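The Ferry List

The ferry to Skisholm held 100 people, and the woman in the ticket window had sold 102 places. She had counted twice. She wrote the figure on the back of an envelope and slid it under the glass so that Damián could see it.

"So two of you have to stay," she said.

"Why us?"

"You were the last two to pay."

Damián looked over at his aunt, who was sitting on her suitcase with her coat buttoned to the neck. She had been sitting like that since six in the morning. She had not been back to the island in years and she had dressed for it, with the green scarf and the good shoes.

"There's another boat Friday," the woman said.

"The funeral is tomorrow."

The woman took the envelope back and looked at it again, as if the number might have come down. 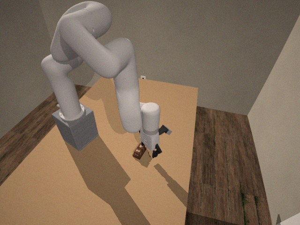
Imogen Rudd
Fiction Contributor

He went and told his aunt. She listened with her head to one side, because her left ear was the better one, and when he was finished she asked him what he had paid for the tickets.

"279. Both ways, for the two of us."

"Then they can find us a place to sit," said Rocío, and she stayed where she was.

People had started to line up along the rail. Damián knew a few of them by sight. There was Eliseo Esquivel, who used to fix outboard motors behind the school and who had been a friend of the dead man, or had owed him money, depending on who told it. There was a couple with a baby, and a group of hikers with poles strapped to their packs. The hikers were laughing. He thought about asking two of them to wait, and he worked out how he would say it, and then he didn't go over.

"Your uncle missed this boat once," his aunt said. "Did he ever tell you?"

"No."

"He was coming over to marry me. He'd been in Brena to get the rings and he stopped to eat. He said it was one bowl of soup. The boat left, and he stood right about where that trash can is and yelled at it."

"What did you do?"

"I was on the other side. I didn't know anything. I saw the boat come in and everybody got off and he wasn't there." She pulled the scarf loose and tied it again. "My sister said good, now you can come home and help with the beans."

"And did you?"

"We did the beans. He came the next day with a man who was bringing over a goat."

Damián sat down on the ground next to the suitcase. It was an old one, brown, with a belt around it where the latch had gone. He had told her to leave it and take his bag with the wheels. She had said that the suitcase knew the way.
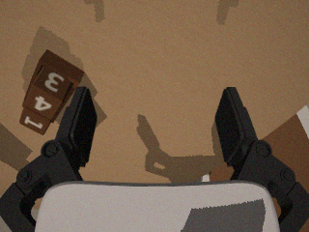
"He smelled like the goat," Rocío said. "In the church. My mother moved back a row."

The horn sounded and the line began to move. A deckhand stood at the bottom of the ramp with a clicker in her hand, pressing it once for every head. Damián could read the name on her jacket, Nilmini Biswas. He watched the hikers go up, and the couple, and a man with a fishing rod. The baby got a click like everybody else.

Eliseo had let most of the line go past him. He stood with his hat in his hand and looked at the ramp, and then he walked over to the suitcase.

"Rocío," he said.

"Eliseo. You got old."

"I have a place on this boat." He held out the ticket. "I was going to go and stand at the back. I don't think his brothers want me there at all."

"Probably not," she said.

"So you take it."

She took the ticket and read both sides of it. Then she gave it back to him.

"I need two," she said. "The boy has to carry the case."

He put his hat on. He went to the ramp and talked to the deckhand, and she shook her head, and he kept on talking. He pointed at the suitcase and then at the water. Damián couldn't hear any of it. The woman from the ticket window came out with her envelope, and the three of them stood over it – for a long time, it seemed to him – while the last of the passengers went up.

Then the deckhand held up two fingers and waved them over.

"What did you tell her?" Damián asked, when they got there.

"That I'm not going," said Eliseo. "And that the baby weighs less than my hat."

Rocío went up first, holding on to the rope. Halfway up she stopped and turned around, and the deckhand had to wait with her thumb on the clicker.

"There's a place in Brena that does soup," she called down. "If it's still open."

Eliseo said he knew it. Damián got the suitcase up on his shoulder and followed her aboard.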